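Radio Tips for the Kitchen and Laundry: What Works and What Doesn't

A small radio makes ironing and folding go faster. Most of the advice on getting a clean signal in a house full of appliances is less useful, and I have tried a good deal of it.
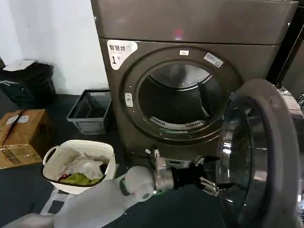

Aluminum foil on the antenna

I doubt this one. On my Orkberg portable it pulled in the community station slightly better for a minute, then worse when I walked past. Pull the antenna all the way out and turn it slowly. Try that first.

Move it off the metal

Dull advice, but sound. Put the radio on a wooden shelf near a window, away from the microwave and any cheap LED bulb. If AM still buzzes, switch things off one at a time until it quits.

"Signal booster" stickers

Marken sells a pack that promises a 600 percent gain. Gain in what, the package doesn't say. Save your money.

Cleaning a scratchy volume knob

Unplug the set or take the batteries out. Turn the knob from end to end 20 times or so. If it still crackles, use a contact cleaner made for electronics. Kitchen oil is a popular tip and a bad one.

Batteries in the freezer

No. They come out damp, and I never got an extra hour of the morning request show out of it. A drawer will do. Take them out of any radio you won't use until August.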